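November, a little after 6 in the morning

Couldn't sleep, so I'm up with the heating clanking and a mug of tea I keep forgetting to drink. Might as well write. I've been terrible about this diary since the move and I want to get the bread stuff down before I lose track of it.

So, the rye. Loaf number whatever came out of the oven last night and it's the first one I'd serve to another person. The one before it had a gap under the top crust you could have mailed a letter through. The one before that was fine on the outside and glue in the middle, and I ate it anyway for four days, toasted to within an inch of its life, with so much butter it hardly counted as bread. This one I left in the pan for the full 60 minutes and then — this is the part I always mess up — I didn't cut it. I put a towel over it and went to bed. Well, I went to bed and lay there thinking about it.

I blame the Farard cookbook for most of my early disasters. It was on the free shelf at the laundromat and I thought it was a sign. It says to knead rye for ten minutes, which I did, faithfully, for weeks, and it was like trying to knead a wet sweater. You don't need to knead it at all! You stir it, you scrape it into the pan, you smooth the top with a wet spoon. My shoulders could've been spared the whole thing. I wrote STIR in the margin in big letters in case it ever goes back on a free shelf.

The starter is doing well, at least. It sulked for the first few days after the move, and I had it on top of the fridge wrapped in a scarf like an invalid. Now it doubles by lunchtime and smells like apples. I feed it with the dark flour from the Van der Merwe mill, the kind in the paper sack that leaks a little from the bottom corner no matter how you fold it. There's flour in my coat pocket. There's flour in the car. I paid $26 for the big sack and at this rate I'm going to be eating rye until spring, so it's just as well I got one loaf right.

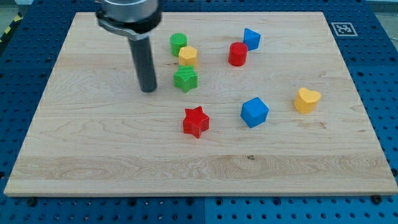

What I need now is a real bread board. I've been slicing on the back of a baking sheet, which makes a noise I can feel in my teeth, and the bread knife hates it. I looked at the Skandby ones at the kitchen store and they're gorgeous, but they've got that groove around the edge, and a groove just fills up with crumbs that you then have to dig out with a toothpick. Maple is what I want, plain and pale with square corners, and wavy streaks in the grain like this one. I even like the small dark knot toward the right. A board with a knot in it looks like it came from a tree. Mine would need to be long enough for a whole loaf plus room for the crumbs to land, and I'd keep it out on the counter all the time, because if I put it in a cupboard I'll go right back to the baking sheet.

Of course I have no counter. I have a shelf with ambitions. The kettle, the toaster and the starter jar use up all of it, and if I want to chop an onion somebody has to move, and it's usually the toaster, onto the floor. I've been eyeing the little rolling cart at Ukirard. If it fits between the stove and the wall I'm getting it. Must measure. I've said "must measure" in here before, I'm pretty sure.

The other thing about this place is the oven runs hot. I bought a cheap thermometer to hang off the rack and when the dial says 400 it's really 422, at least in the back where I put the loaf. That probably explains the burnt bottoms in October, and also the cookies I blamed on the butter. Sorry, butter.

OK, I gave in and cut it. Went and got it while the kettle was on again. It's good! A bit sour, a bit sweet, tight crumb, no glue, no mail slot. The crust is hard enough that the heel shot off across the stove, so I ate that first, standing up. Had the next slice with cheese and the last of the pickled beets.

Next time: more caraway, a bit less salt, and grease the corners of the pan properly. Also call the landlord about the heating. Also buy butter, I'm down to the wrapper.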